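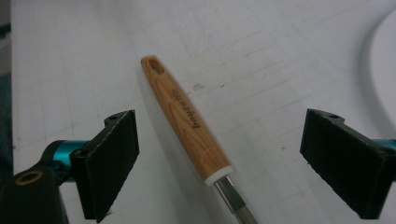 Timber handle, white collar, proper hanging hole.

Wooden handles on a hanging stand: who else is a convert?
Posted by skinstead_sal, 9 May 2021

I've finally cleared out the bottom drawer and I'm so chuffed! Everything with a hole or a loop of string is going up on hooks. I love the streaky grain on these handles and the little white collar where the timber meets the metal (so much nicer to look at than my old plastic lot). The stand is one of those tall white poles on a round base, with the hooks in a ring up top. 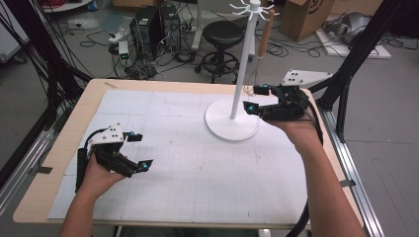 I did wonder if the rolling pin would be too much for it, but I reckon it looks terrific up there on its hook, and it frees up a whole shelf. What have the rest of you got hanging?

abilio_m
Love it. Mine's all on a rail over the stove, 40 bucks from the hardware shop in Plovcombe. Wouldn't hang a rolling pin though, sorry Sal. Anything that heavy should lie flat. One bump and it's on your toes.

Hitari
Disagree with Abílio! Mine has hung in the pantry since September and my toes are fine. Just put something on the opposite hook so the weight's even. Sal, what's the whisk like? I want a balloon one with a timber handle and can only find stainless.

skinstead_sal
Ooh, glad you asked, it's my favourite of the lot.

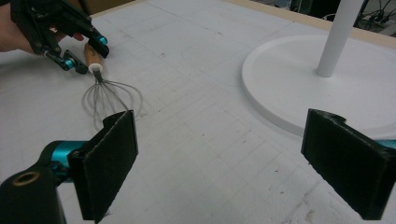
The balloon whisk, varnished handle and white collar to match.

Thin wires, so it's lovely for cream and eggs. I wouldn't take it to a stiff dough.

Falcão25
Do you oil the handles? I do mine every 2 months with food-grade mineral oil and they come up a treat.

abilio_m
No point oiling varnish, it'll just sit on top and go sticky. Keep them out of the dishwasher and wipe them down. Bare timber is another matter.

Falcão25
Fair call, mine are all bare. Still wouldn't give up my oiling arvo!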